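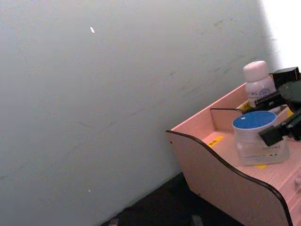 Home Products Service News Careers Contact

Tue 25 August
By the service lead, Amitz

Amitz opens up the upkeep routine for its Kuroda tabletop cell

ROLLUSCOMBE — Amitz is publishing the complete setup and care routine for Kuroda, our tabletop pick-and-place cell for small household and cosmetic items, and I get to be the one who tells you about it! I wrote most of the routine, I've scraped my knuckles on every step of it, and from today anyone who runs a Kuroda (or is thinking about one) can download it from our service page at no charge.

Kuroda is a single arm with a black two-finger gripper and a small camera at the wrist. It works over a dark tabletop in front of a plain pale wall, and its regular job is putting things away and taking them out again: jars, bottles, lipsticks, the sort of stuff that lives on a dresser. Until now the care instructions came as a short leaflet plus a phone call with me. I like the phone calls, but the leaflet was thin and people were filling in the gaps on their own, with mixed results.

The new routine has a morning check, a finger service and a reset for the work area. I'll go through them the way I do them.

The morning check starts at 8, before anything moves. I put the arm in its parked pose, cut the power to the gripper and take hold of each finger between thumb and forefinger. A healthy finger has a tiny bit of give and then stops dead. If it clicks, the linkage pin behind it is on its way out and you may as well change it now, while you have the tools on the bench. Then I run a cloth over the wrist camera lens (dry cloth, please, no glass cleaner) and check that the cable behind the wrist still has a loose curve in it when the arm is stretched all the way out. More service calls come from that cable than from any motor. It gets tugged a little every day until one morning the picture drops out in the middle of a reach.

After that, power goes back on and Ciden takes over. Ciden is our checking program, and it comes with the cell. It opens and closes the gripper slowly, then at working speed, and compares the two. If the numbers drift it tells you which finger it's unhappy with. It will not tell you why, so that part is still on you and me.

Next is the work area, which I think gets less love than it should. We spend a lot of time on the arm and then plop the organizer down wherever there's room! The gripper is only as good as its idea of where the shelf is. In our routine the organizer gets set down by hand, squared up to the wall by eye and then confirmed with the arm itself: bring the fingers down slowly beside a known edge, stop, look, nudge, look again. The curved side panels are lovely to look at and a pain to work around, so the routine has you teach the approach over the high part of the curve first. If you clear that, the low end takes care of itself.

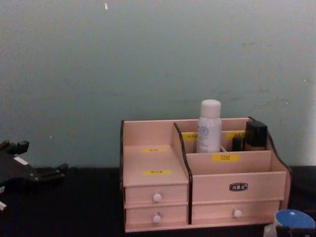
The Kuroda gripper beside the organizer at our Rolluscombe bench, with yellow labels on the shelf and compartments.

A word on labels. We use small yellow ones with printed characters, and the one on the front of the open compartment reads "口红," the Chinese for lipstick. I'm fussy about how they go on. A label with a lifted corner will catch a fingertip sooner or later, and then you've got a label riding along on your gripper and a very confused afternoon. Press the corners down with a fingernail as part of the morning check. If one won't stay down, peel it and start over with a fresh one. Don't add a second layer of tape on top, which makes a ridge that jars like to rock on.

The drawers get their own page. Round knobs are hard for a two-finger gripper, harder than they look, and the routine asks you to pull each drawer out by hand and slide it back before you let the arm anywhere near it. You're feeling for the spot where it sticks. On a wooden unit that spot can move with the weather — in January we had a drawer in our own shop that ran like butter before lunch and refused to budge after. A rub of candle wax along the runners fixed it. Candle wax is now in the parts list, and yes, somebody in purchasing did call me about it.

Now the finger service, which is the bigger job. We do it every 700 cycles. That's sooner than the leaflet used to say, and we changed it after looking over worn fingers sent back by customers. You'll need the hex key set from the lid of the case, a soft brush, a tray for the small parts and a good lamp. Take the fingers off one at a time so you never have both sets of pins loose together. Brush out the joints, look at the inside faces of the tips and feel for a polished patch. Polished means slippery, and slippery means a round lid will turn in the grip when you wanted it to lift. Turn the tips around if the other face is still good. If it isn't, put on new ones.

There are 8 screws in the wrist plate, and I want you to tighten them in a cross pattern, a little at a time. I know how tempting it is to run each one home and move on to the next. I've done it. The plate pulls over by a hair, every grasp lands a touch to one side, and you spend the rest of the day blaming the camera.

When it's all back together, run Ciden again and then try a jar with a round lid. I like a round lid for this. It shows up a crooked finger faster than a square bottle does, and a frosted jar is light enough that a bad grip will push it along before it tips. Move slowly the first time and keep a hand near the stop button.

The routine also has a troubleshooting page, built out of my own call notes. My favorite entry is the one for "gripper closes on nothing," where step one is to check whether the organizer got moved when the table was wiped down. Please do check that one first. It will save you a call, though you're still welcome to call.

The download is free for owners and non-owners. Printed copies on wipe-clean card are going out with every new Kuroda, and existing owners can ask for a set through the service desk. We're also running 2 hands-on mornings at our Rolluscombe shop this fall, where you can take a gripper apart with us standing next to you. Bring your own cell's fingers if you'd like them looked at. Sign-up is on the service page, and press visits can be set up through the same form.

About Amitz
Amitz builds and services small robot cells in Rolluscombe. Kuroda and Ciden are Amitz products.

Comments

benchtop_mo
The cross pattern thing got me. I redid our wrist plate this morning and the sideways offset I'd been correcting in software is gone. Is there a torque figure in the download or do you go by feel?

Amitz service desk
Page four has the torque figures. Glad the plate behaved!

quietgearbox
Does the finger service count apply if we only handle soft tubes? Ours look nearly new at the old interval.

Amitz service desk
Keep to the new interval for the pins. Tips can stay on longer if the faces aren't shiny.

larkfield22
Beeswax or regular candle?

Amitz service desk
Regular. White, so you can see where you've been.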